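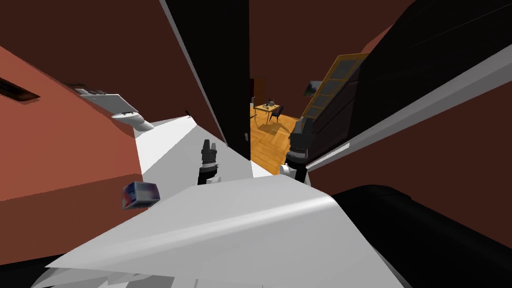 Concetta Longo says the ribbed fingertips last longer if you swap both grippers at once, and she's right. Perbridge fingertip kit, fits the two-arm Bikance. Black tips, screws, 19 mm key.

Change every 502 hours – sooner if the ridges go smooth. Power off frist, arms parked. Snug the screws, dont crank them. Run 10 slow open/close cycles per side, then re-zero.

Old kits from before August wont fit. Ships from Clunitstead.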